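README - datos Futmont, macroinvertebrados de arroyo

Versión de enero. Sustituye a la anterior, borrad la vieja porfa.

Qué hay
Conteos de macroinvertebrados bentónicos en 7 tramos del arroyo Skurlow, aguas arriba y abajo del azud. Más temperatura, conductividad y cobertura de ribera. Nada de peces, eso va en otro repositorio (Tulow).

Ficheros
tramos.csv - un tramo por fila, código, altitud, sustrato dominante
muestras.csv - red surber, una fila por réplica
taxones.csv - familia, a veces género. Quironómidos solo hasta subfamilia
ribera.csv - índice de ribera, lo rellenó Geeta Semwal en campo

Separador punto y coma, decimales con coma. UTF-8. En Excel abre bien, en R usad read.csv2.

Submuestreo
Hasta 300 individuos por réplica, el resto se estima por fracción. La columna "fraccion" es el divisor, no el porcentage. Las réplicas con menos de 200 individuos se contaron enteras y llevan fraccion = 1.

Malla
Todo con 500 micras salvo el tramo JAR-2 (finca Jaramillo), que se repitió con 250. No mezclar en los índices. La columna malla lo indica.

Huecos conocidos
- Conductividad vacía en SK-5, sonda descalibrada.
- Dos réplicas de otoño sin etiqueta legible, fuera.
- Oligoquetos infravalorados seguramente, se rompen al tamizar.
- falta revisar Baetidae entera

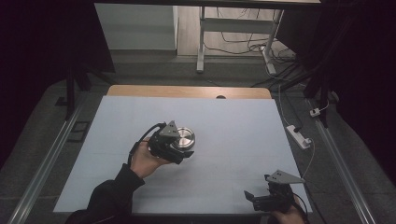

Ravindra Tiwari pregunta si se puede calcular el IBMWP directamente con taxones.csv. Dice que le salen valores muy altos en SK-3 y que sospecha de familias duplicadas por mayúsculas. Sí, pasaba: "Elmidae" y "elmidae". Corregido en esta versión, volved a bajar el fichero.

Uso
Libre para docencia e investigación, citando Futmont. Las coordenadas van redondeadas a 1000 m por el cangrejo autóctono, las exactas se piden a Ifigeneia Pappas.

Pendiente: subir las claves que usamos y los datos de primavera.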